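School shoes, name labels and the great uniform swindle

7/11/25

I spent my lunch hour today on hold to a school uniform shop about a jumper, and I have things to say.

The jumper in question is bottle green, V-neck, with a small crest on the chest the size of a custard cream. My youngest had one in September. He does not have one now. It went to school on a Monday-ish sort of morning and never came home, and the lost property box contained three cardigans, a single football sock and somebody's recorder. So we need another, and because of that custard cream, I can only get it from Britlow, which is the one shop in our town the school has an arrangement with.

A plain bottle green jumper from the supermarket costs 8 pounds. The Britlow one is 32. Same colour, same sort of fabric as far as my fingers can tell, and I've now washed enough of both to say the supermarket one bobbles less. You are paying 24 pounds for a bit of embroidery that gets covered in yoghurt by half past twelve.

I want to be fair here, because I actually like uniform. I was a scruffy child with two older cousins and I lived in their leftovers, and on non-uniform days I used to feel a bit sick. Everyone in the same green jumper suited me very well indeed. When people say uniform should be scrapped altogether I always think they must have had nicer weekend clothes than I did! And in the mornings it's a blessing. There's no negotiating over the dinosaur top. You just point at the pile on the chair and go and look for the other shoe.

So keep the uniform, by all means. What I can't be doing with is the crest on everything. At my daughter's secondary it's on the blazer (fine, I expected that), the tie, the PE top, the PE shorts, the PE socks (socks!) and a drawstring bag. I added it all up in August at the kitchen table with a cup of tea going cold, and for the two of them, with shoes and coats, it came to £468. That was with one coat handed down from a neighbour. I checked it again because I thought I'd put the blazer in twice. I hadn't.

And then they grow. My daughter's blazer was bought with what the lady in the shop cheerfully called "growing room", meaning she could have fitted a friend in there with her. By the autumn half term the sleeves were fine and by now they're creeping up. I give it until January.

Some of the schools round here have worked it out. My sister's two go to a primary over at Lalenow where the rule is a navy jumper, any navy jumper, and if you want the badge the office sells an iron-on one for less than the price of a sandwich. They look perfectly smart. I've stood at that gate at pick-up time and I couldn't have told you whose came from where. Her children can also wear black trainers, as long as they really are black all over, and I nearly wept when she told me because we're on our second pair of proper school shoes since September. The toes go first. He drags them behind the scooter as a brake.

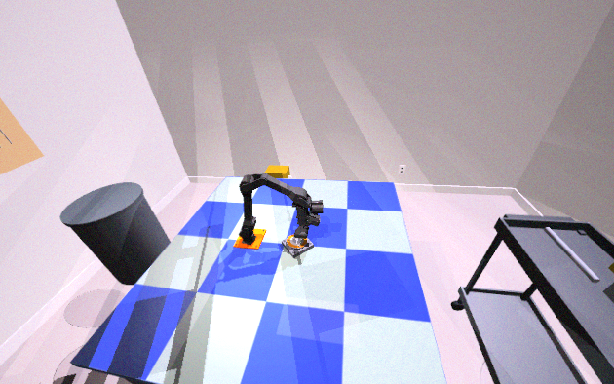

A simulated robot arm over a small orange ring, on a blue-and-white checked mat.

Anyway, shoes. I'll say it plainly: I don't mind paying for shoes. Growing feet are growing feet, and I'd sooner spend there and save on the rest. My mum was the same. We had our feet measured every time and everything else came off the market. What I do resent is the fashion for putting things inside them, or on them, or making them flash. We tried a pair of Majimbun ones last year because he begged, and they had a little light in the heel which stopped working before the month was out, and then I had a boy in tears over a pair of shoes that were otherwise completely sound. Plain black with a strap. That's me from now on.

Bags are the other thing that gets me going. Every summer the shops fill up with matching sets, the rucksack and the lunch bag and the pencil case and the bottle, all with the same unicorn or shark on, and I fall for it about as often as I resist. The Asel rucksack my daughter has is the best thing I've bought in years and it's the dullest object you ever saw. Grey. Two pockets. It's been through two school years, a camping trip and a leaking banana, and the zip still runs. The shark set, meanwhile, lost its fin before the harvest assembly.

If I could get every head teacher in the county in a room (with biscuits, I'm not a monster) I'd ask for a few things. Let us buy the plain stuff wherever we like. Sell us the badge on its own and trust us with an iron. Don't change the PE kit the year after everyone's bought it, which ours did, from maroon to maroon-with-a-stripe. And please, please have a proper second-hand rail somewhere I can get at it. Ours exists, I'm told, in a cupboard behind the music room, and it's open for twenty minutes after the Christmas fair. There are some 1,000 children at that school. They must be outgrowing trousers by the lorryload, and where is it all going? In my case it's in a bag under the stairs, because I've missed the twenty minutes two years running.

I know there are arguments on the other side. A friend of mine works in a small outfitters and she says people forget the shop has to hold every size from tiny to enormous, all year, for a school that might change its mind. I do see that. I like there being a shop, too. I like that someone will kneel down and check where a child's hem is going to fall. I'd still buy the blazer there, and the tie. I just don't see why their rent has to come out of PE socks.

And before anyone writes in to tell me about name labels: yes, there was a name in the jumper. It was a sew-in one, as well, done by me in front of the telly with a sore thumb. Somewhere in this town there's a bottle green V-neck with my son's name in the neck, and it's on somebody else's child, and their mum hasn't looked at the label because why would you. I've probably got one of theirs. I did go and check the airing cupboard after I'd written that, and we have a PE top belonging to a boy in another class. It's going back tomorrow, washed.

Britlow picked up in the end, by the way. They're out of stock in his size.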